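In Defense of the Snack Table
By Gunvor Grønli
9 February 2025

I have been to a great many lunches in my life that were called lunches and were really just a table with things on it, and I want to say a kind word for them, which I don't think gets said often enough.

My sister-in-law disagrees with me on this. She believes that if you invite people over, you owe them something hot, on a plate, with a fork. I love her and I eat her casseroles gladly. But I grew up above my mother's shop in Vik, where the midday meal was whatever could be set out between customers, and I still feel a small lift in my chest when I walk into a room and see packages. Wrappers! Boxes with pictures of cookies on them! A person of 5 and a person of 80 will both lean over a table like that and start planning.

The secret, if you want to call it that, is height. I resisted buying a tiered stand for years (they seemed to me to belong in a store, next to the register) and then I gave in last December, and I have been preaching about it ever since. Put a Snickers flat on a table among nine other things and it disappears. Put it up on the top step of a clear stand and people notice it from the doorway. The shortbread gets its own spot, the round containers go on the bottom step with their lids facing out, and the foil trays can sit down in a wicker basket where they look almost homey.
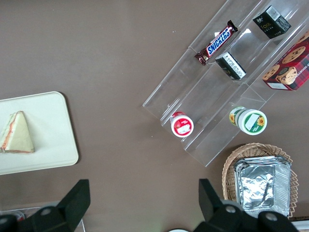
The trouble with sandwiches

Now, a sandwich does not belong on the stand. I feel strongly about this and I have lost the argument at home more than once. A candy bar can be handled and put back. A sandwich is lunch, somebody's actual lunch, and it ought to have a little room around it. Give it a plain white tray and leave the rest of the tray alone for a while. People will think you ran out of things, and you can let them think so.

I also believe in the triangle. I know the rectangle is easier to hold and easier to pack, and my husband will tell you so at length while cutting his straight across. But a triangle shows you what you're getting. You look at the cut side, you see the filling, and you decide. I like the kind with a third slice of bread in the middle, too, which my sister-in-law calls padding. I call it generous.

And leave the wrap on until people sit down. It isn't pretty, I grant you, and it crackles, and there is always that one fold at the bottom you can't find the end of. Still, I would choose a wrapped sandwich over a platter that six people have already rearranged with their fingers.

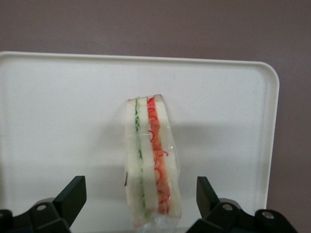 A triangle in its wrap, three slices of bread and two layers of filling.

What I'm really arguing for, I suppose, is being allowed to feed people without making a performance of it. I would have had far fewer guests over the years if every visit had called for a roast. A table takes me twenty minutes, and then I can sit down with everybody else and hear about the new baby or the bad knee. My sister-in-law is coming next weekend, and she has already asked what she can bring. I told her shortbread.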